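Two Arms, Two Grippers: Semester Project Report
Robotics Lab Course, Pronstead
26/01/2023

Our question was pretty simple: does the shape of the fingertips matter more than the controller settings when two arms have to work on one awkward object? We started in November with the wide flat fingers that came with the Uvero kit, and then switched to a narrow pointed set we called Ulanari (after the folder name, and it stuck).

We loved the flat fingers at first. They held boxes and bottles with hardly any tuning! But as soon as we moved to big plastic parts with posts and curves, they kept bumping into whatever was next to the thing we wanted. The pointed ones can get into tighter places, so for the second half of the project we used them on both arms and worked mostly on large white plastic shapes.

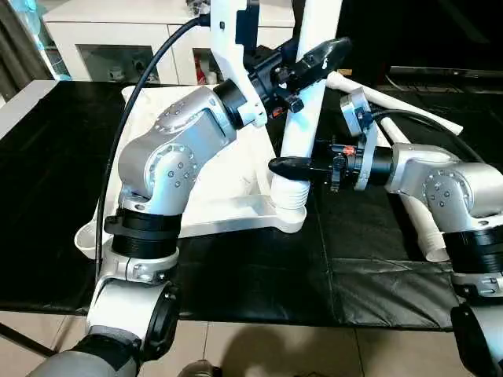 The hard part was getting the two sides to agree. If one arm closes a little early, it pushes the object toward the other one and the second grasp misses. We tried 3 controller settings: stiff, medium and soft. Stiff was the most accurate in free space and the worst in contact. Soft was forgiving but lazy, and the tips drifted on long reaches. Medium won, and by a lot more than we expected.

For the final comparison we ran 8 tries with each finger set on medium. The pointed fingers got 7 good grasps and the flat ones got 2. We were jumping around the lab after that! To be fair to the flat fingers, the test object suited the pointed ones, and we didn't repeat the box test with the new set.

Cables cost us more time than code did. A cable that looks fine at rest can pull tight when the wrist rolls over, so we now move each arm slowly through its whole path before a run.

Next we'd like to try rubber caps on the pointed tips, and to log contact force on both wrists at the same time. Our settings files are in the Žukauskas folder on the course drive, with the stiff and soft versions kept in case the next group wants them.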